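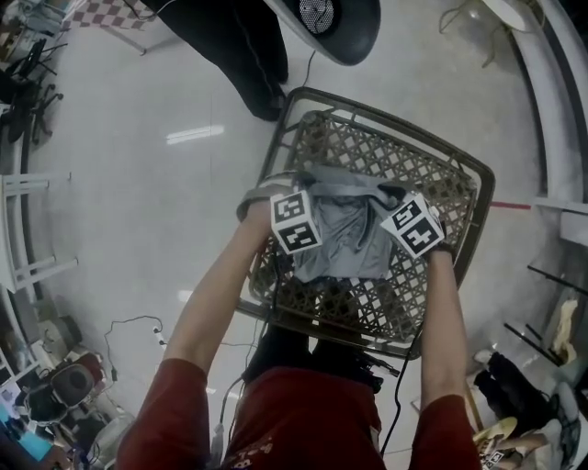

왼손이 오른손이 됐다, Clirura 작업 중단 뒷얘기

급하게 정리해서 올린다. 녹음 파일이 절반은 팬 소리라 받아 적는 데 애먹음. 인용은 최대한 말투 그대로 뒀고, 순서만 조금 손봤다.

사고는 4월 10일 일요일 오후에 났다. 사고라고 불러도 되는지부터 말이 갈리긴 하는데, 나는 그냥 사고라고 쓴다. Elitz가 모은 빨래 동작 데이터를 Zonico 팔 두 대에 재생하던 중이었고, 바구니에서 옷을 집어 드는 구간에서 두 팔이 서로 교차하듯 안쪽으로 확 꺾였다. 왼팔 손목이 오른팔 팔꿈치를 쳤고 작업대 모서리가 찍혔다. 다친 사람 없음. 울타리 안에 아무도 없었으니까. 그래도 비상정지 버튼은 사람이 눌렀고, 자동 정지는 걸리지 않았다. 이 부분이 내가 찾아간 이유다.

Elitz 쪽에서 만나준 사람은 수집 공정을 맡은 엔지니어다. 이름은 빼달라고 했고 그렇게 했다. 첫 질문은 뻔하게 갔다. 팔이 고장난 건가.

“팔은 멀쩡했어요. 시킨 대로 정확히 움직였어요. 그래서 더 무섭죠. 시킨 게 틀렸던 거니까.”

뭘 시켰길래.

“한 프레임에서 왼손이랑 오른손 위치가 바뀌어요. 딱 그 순간에요. 앞 프레임에서는 왼손이 왼쪽에 있는데 다음 프레임에서는 50센티 옆에 가 있어요. 그걸 부드럽게 이어주는 필터가 또 있거든요. 튀는 값을 버려야 하는데, 버리지 않고 이어버린 거예요. 매끈하게. 그러니까 재생할 때 팔이 보기엔 아주 자연스러운 궤적인 거죠. 빠를 뿐이지.”

손등 마커 얘기부터 해야 한다. 양손에 큐브를 달고, 찍힌 무늬로 손의 위치와 방향을 잡는다. 면마다 번호가 다르고, 왼쪽 큐브와 오른쪽 큐브의 번호도 겹치지 않게 되어 있다. 설계상으로는 헷갈릴 수가 없다. 그런데 헷갈렸다.

“번호가 안 겹친다는 건 출력할 때 안 겹친다는 뜻이에요. 검출할 때는 다른 얘기예요. 비스듬하게 보이고, 흔들리고, 옷자락에 반쯤 덮이고 그러면 무늬 한 칸이 뒤집혀 읽혀요. 한 칸 뒤집혔을 때 다른 손 번호가 나오면 끝이에요. 저희가 쓴 세트가 그 거리가 짧은 세트였어요. 왜 그걸 썼냐면, 음, 예전 작업에서 쓰던 걸 그대로 가져왔어요. 예전엔 한 손짜리 작업이었거든요.”

여기서 잠깐 말이 끊겼다. 커피 마심. 나도 마심.

빨래 작업이 유독 심했던 이유도 물었다. 답이 길었는데 줄이면 이렇다. 바구니 안으로 두 손이 같이 들어간다. 손이 서로 가깝다. 옷이 큐브를 덮었다가 벗겨졌다가 한다. 그리고 선. 큐브에서 내려오는 선이 팔뚝을 따라 가는데, 바구니 테두리에 걸리면 큐브가 조금씩 돌아간다고 했다.

“사람은 몰라요. 손등에서 몇 도 돌아간 걸 어떻게 알아요. 아프지도 않은데. 그러고 나서 한 시간 동안 찍은 게 다 그만큼 틀어져 있는 거예요. 이건 이번 사고랑 직접 관계는 없는데 조사하다가 같이 나왔어요. 직접 관계 없다고는 꼭 써주세요.”

썼다.

문제가 된 묶음은 전부 400개 에피소드. 사고 뒤에 하나하나 다시 돌려봤고 손이 바뀐 게 17개 나왔다고 한다. 한 묶음에 17개면 많은 건지 적은 건지 나는 감이 없어서 그대로 물어봤다.

“학습만 시킨다고 하면, 솔직히 넘어가는 팀도 있을 거예요. 묻히니까. 근데 재생은 하나만 틀려도 팔이 날아가잖아요. 같은 데이터인데 쓰임이 달라지면 기준도 달라져야 하는데 저희는 기준이 하나였어요. 검수표에 재생용이라는 칸 자체가 없었어요.”

검수는 누가 했나. 이 질문에는 바로 답이 안 나왔다. 사람이 영상을 보는 단계가 있기는 했다. 다만 영상을 봤지 궤적을 본 게 아니었다. 영상에는 아무 문제가 없다. 옷 잘 집고, 잘 들고. 바뀐 건 숫자뿐이고 숫자는 Clirura가 초록불로 통과시켰다.

Clirura는 Elitz 안에서 쓰는 수집 프로그램 이름이자 이번 작업 이름이기도 하다. 둘 다 같은 이름이라 회의 때도 헷갈린다고 한다. 여기서는 프로그램 쪽을 말함.

“초록불 조건이 뭐냐면 마커가 보이느냐예요. 두 개가 보이면 초록. 두 개가 맞는 두 개인지는 안 봐요. 부끄럽지만 그랬어요. 지금은 봅니다.”

손등 큐브 말고 손에 쥐는 그리퍼로 찍는 쪽도 있다. Yeo라고 부르는 모델이다. 이쪽은 괜찮았느냐고 물었더니 고개를 반쯤 저었다. 반쯤.

“Yeo는 원리가 조금 달라서 손이 통째로 바뀌는 일은 못 봤어요. 대신 두 개를 같이 쓸 때 서로 시야에 들어와요. 한쪽 카메라에 다른 쪽 그리퍼가 들어오고 거기 붙은 카드도 들어오고. 어안 렌즈니까 가장자리로 갈수록 휘어서 보이고요. 휜 걸 펴는 값이 조금만 어긋나도 상대 위치가 밀립니다. 그것도 이번에 같이 보고 있어요.”

한 방에서 여러 명이 동시에 찍는 날이 많다. 등에 장비를 멘 사람들이 각자 자리에서 움직이고, 누가 누구 카메라에 들어가는지는 그때그때 다르다. 이게 데이터에는 좋다고들 한다. 실제 집도 사람이 돌아다니니까. 안전 쪽에서 보면 골치라고 한다.

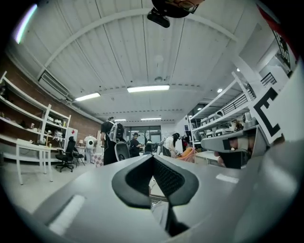

또 다른 한 명은 마커 세트 탓만 하면 안 된다고 했다. 재생 쪽에서 막았어야 하는 일이고, 들어오는 궤적이 아무리 이상해도 팔이 스스로 못 가겠다고 버텨야 정상이라는 얘기였다. 속도 제한은 걸려 있었는데 값이 시험용으로 풀려 있었고, 두 팔 사이 충돌 검사는 꺼져 있었다고도 했다. 왜 꺼져 있었냐고 물으니 빨래 작업은 두 팔이 워낙 가까이 붙어서 검사를 켜면 자꾸 멈춘다고. 그래서 껐고, 껐다는 기록은 어디에도 없었다고 한다.

이 말을 엔지니어에게 그대로 옮겼더니 부정하지 않았다.

“맞아요. 그게 진짜 원인이라고 해도 할 말 없어요. 저희 보고서에는 원인을 두 개로 썼어요. 데이터 하나, 설정 하나. 둘 중 하나만 제대로였어도 그날 안 부딪쳤어요.”

자동 정지가 안 걸린 이유도 여기서 풀린다. 팔의 접촉 감지는 힘이 일정 값을 넘으면 서는 방식인데, 빨래를 잡아당길 때 걸리는 힘 때문에 문턱을 올려놨다. 손목이 팔꿈치를 친 충격은 올려놓은 문턱 바로 밑이었다. 숫자를 달라고 했는데 Zonico와 협의 중이라 못 준다고 했다. Zonico에는 메일을 보냈고 글을 올리는 지금까지 답이 없다. 오면 덧붙이겠음.

버튼을 누른 사람 얘기. 재생할 때는 한 명이 버튼에 손을 올리고 있는 게 규칙이다. 규칙은 지켜졌다. 그런데 버튼을 누른 건 부딪치고 난 다음이다.

“사람 탓 하고 싶지 않아요. 그 속도면 못 눌러요. 저도 못 눌러요. 사람이 누를 수 있는 속도로 돌렸어야 하는 거죠, 첫 재생은. 지금은 처음 돌리는 궤적은 무조건 느리게 돌립니다. 지루해요. 그래도 해요.”

재발 방지책이라고 받은 문서는 여덟 줄짜리다. 다 옮기지는 않고 눈에 걸린 것만. 양손 마커 세트를 새로 뽑았다. 한 칸이 아니라 여러 칸이 틀려야 서로 헷갈리는 세트로. 한 프레임 사이에 손이 사람이 못 내는 속도로 움직이면 잇지 말고 에피소드째 버린다. 충돌 검사는 끄려면 두 명이 서명. 속도 제한값은 재생을 시작할 때마다 기본으로 되돌아간다. 선은 팔꿈치 위에서 한 번 더 고정.

서명 두 명짜리는 오래 못 갈 것 같다고 내가 말했다. 바쁜 날에 누가 두 번째 서명을 받으러 다니나.

“그럴 수도 있어요. 그래서 서명 없으면 아예 재생 버튼이 회색이 되게 만들고 있어요. 아직 덜 됐어요. 그동안은 종이로 하고 있고요. 종이는 솔직히 저도 못 믿겠는데.”

작업대 수리비 얘기도 나왔으나 금액은 안 알려줌. 팔은 점검 받고 돌아왔고 손목 덮개만 갈았다고 한다.
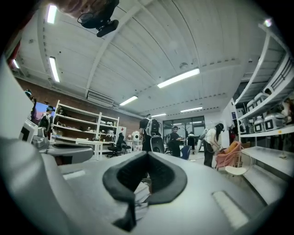 잘못 읽힌 마커를 추적하다가 하나 더 나왔다는 게 내가 보기엔 제일 재밌는 대목이었다. 손에 달린 큐브가 가려진 프레임에서, 검출기는 가만히 있지 않고 화면 안의 다른 네모를 뒤진다. 방 안에 네모는 많다. 오른쪽 흰 선반에 올라간 통만 봐도 앞면마다 검은 네모 테두리가 있는데, 엔지니어 말로는 이런 테두리가 후보로는 매번 올라온다고 한다. 안쪽 무늬가 안 맞으니 보통은 떨어지지만, 멀고 흐리고 휘어 있으면 가끔 이상한 점수를 받는다고. 17개 가운데 이 경로로 꼬인 것이 있는지는 아직 확인이 안 끝났다.

“있을 것 같긴 해요. 느낌으로는. 근데 느낌을 보고서에 쓸 수는 없으니까요.”

그럼 네모를 다 치우면 되지 않나. 이 질문에는 좀 웃었다.

“저희도 처음엔 그 얘기 했어요. 천으로 덮자, 돌려놓자. 근데 남의 집 가서 찍을 때는요. 타일도 네모고 창틀도 네모고 다 네모예요. 방을 검출기에 맞추기 시작하면 끝이 없어요. 검출기를 고쳐야죠.”

조명도 물어봤다. 천장에 형광등이 줄줄이 달려 있으면 바닥이나 큐브 면에 반사가 생기지 않느냐고. 생긴다고 했다. 반짝이는 타일 바닥 위에서는 더하고. 큐브를 무광으로 다시 뽑은 게 그 때문이냐고 물으니 그건 예산이 마침 있어서였다고. 그럴 수도 있지.

데이터를 이미 받아간 쪽은 어떻게 되나. 400개 묶음은 외부로 나간 적이 없고 안에서만 썼다는 게 공식 답이다. 그 전 묶음들은 지금 같은 방법으로 다시 돌려보는 중이고, 11월까지는 다 끝낸다고 했다. 왜 그렇게 오래 걸리냐면 자동으로 거른 다음에 사람이 또 보기 때문이라고. 이번에는 영상이랑 궤적을 나란히 띄워놓고 본다.

마지막으로 찍는 사람들에게는 이 일을 알렸는지 물었다. 큐브를 다는 건 그 사람들이고, 팔이 날아간 건 다른 방 일이니까 모르고 지나갈 수도 있다.

“알렸어요. 영상도 보여줬고요. 다들 조용해지더라고요. 자기가 잘못한 줄 아는 분도 있어서 그건 아니라고 여러 번 말했어요. 옷을 그렇게 집는 게 맞거든요. 두 손 넣고 같이. 그걸 조심스럽게 바꾸면 데이터가 이상해져요. 평소대로 해달라고 했습니다.”

달라진 건 쉬는 시간마다 큐브를 서로 확인해주는 정도라고 한다. 한 명이 손등을 내밀면 다른 한 명이 흔들어본다. 헐거우면 다시 조이고, 그 앞에 찍은 것은 표시해둔다. 표시해둔 게 얼마나 되는지는 다음 주에 정리된 표를 보내준다고 했으니 받는 대로 밑에 붙이겠다. 오타는 댓글로 알려주면 고칠게요.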